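March 9, 2021

Vault reconciliation, Plonden stock. Started from the bar list that came over from Skalldale, 3,476 lines. Our own allocation ledger has 3,237. That leaves a gap of 239 lines to explain before the audit people get a copy of anything.

First pass was a straight match on serial number plus refiner mark. Most of the gap fell out quickly. Skalldale writes a new line every time a bar is moved between shelves and doesn't close the old one, so the same bar shows up twice under two locations. Removed those and kept the later location. Did this on a copy. The original file is untouched in the March folder and should stay that way.

After that there were six lines left over. All six are kilo bars, and all six are on the Skalldale list but have no client against them in ours. Two have serials that look like typing errors (a letter O where every other bar in the run has a zero). Fixed those in the working copy and they matched at once to bars we already had listed as unlocated. The other four are still open. They may be house metal that was never moved into the client section. I have asked Skalldale for the weight slips and will not guess until they arrive.

Fine weight check. Our ledger rounds to three decimals at line level and then sums. Skalldale sums first and rounds at the end. The totals will never agree exactly and we should stop sending them queries over it. Proposed rule: compare line by line, ignore any difference in the third decimal, query everything else. Please say if you disagree, otherwise I will put it in the procedure.

Gross and fine are still getting mixed up on the silver sheets. The column heading just says "oz". Changed it to "fine oz" in the template. Old sheets not changed.

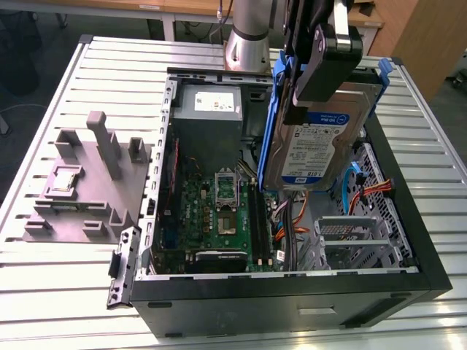 WD Blue 1.0TB in its blue caddy, over the open case.

Price comparison. Reran the dealer premium series from last August up to the end of last month. 2,258 quotes in the set after dropping blanks and the ones where the dealer gave a price without a bar size. Small bars still carry a wide premium over spot. Kilo bars have come in since August and the spread between dealers is narrower. Coins are all over the place, and I would not draw anything from them yet because half the quotes are for "any year" and half are for current year.

Gumede quotes in Swiss francs and converts at their own rate, which they don't publish. I had been converting back at the daily fix. That makes their premium look better on some days and worse on others for no reason to do with gold. From now on keep the franc price in its own column and mark the dollar figure as derived. Went back and did this for the whole series. Slow, but done.

Vania is the other one to watch. Their listed price includes the first year of storage. Everybody else charges it separately. Comparing the two directly is wrong and the chart in the last update did that. Corrected chart is in the folder with "v2" on the end. Don't use the earlier one.

Client withdrawal terms, short note. Read through the storage agreements again for how a client gets physical delivery. The Plonden agreement says delivery "on reasonable notice" and gives no number of days. Skalldale gives a fixed notice period but lets itself extend it if transport insurance is not available. Neither says what happens if the bar is part of a larger one. Unallocated accounts are a separate form entirely and I have not looked at that yet. Someone should ask both for the wording in writing and not rely on what was said on the phone.

Open items
Four kilo bars with no client, waiting on weight slips
Rounding rule, needs a yes from someone
Withdrawal wording, letters to Plonden and Skalldale
Coin quotes, split by year before the next run
Unallocated form, not read

Will pick up the bars first when the slips come in. Working copy is saved as recon_b.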